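The sign over Closto still carries the phone number of a butcher who left the building decades ago. Etenesh Kumsa kept it when she took the lease, along with the tiled walls and the floor drain. The dining room seats 40. The kitchen behind it is narrow enough that two cooks cannot pass without one stepping into the pantry.

Kumsa opened with a short menu and has kept it short. Lunch consists of four stews, a lentil dish and flatbread, which is made on a griddle in the front window. The batter ferments for two days in covered tubs. She adjusts the starter by season, using less in summer, when the kitchen runs warm, and more from November on.

The restaurant occupies the corner of Okelach Street and the harbor road, a location that three earlier tenants gave up. Foot traffic drops sharply once the summer ferry schedule ends. Kumsa's response was to open earlier. Coffee service now starts at six, when the boatyard shifts change, and by her account the morning trade pays nearly half the rent.

Jacobus Steyn repairs outboard motors at the Lekota yard and has eaten at the counter most mornings since the first winter. "The room was cold and the coffee was good," he said. "She fixed the heat the next year." He built the counter's footrail from salvaged pipe and was paid in lunches.

On the last Saturday market of the season, the block between the restaurant and the ferry landing is closed to cars. Closto puts 10 tables on the pavement and serves one dish at one price. The proceeds go to the swimming program at the town pool, where Kumsa's two sons learned to swim. The city permit requires the street to be clear by nine – last year it was clear by eight.

She has turned down an offer to open a second location across the channel. The space was larger and the kitchen was new, but the griddle would have had to go in the back.

Closto serves breakfast and lunch daily and dinner in the summer months. Reservations are not taken.
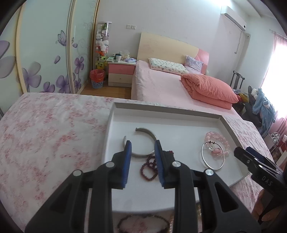

Jacobus Duvo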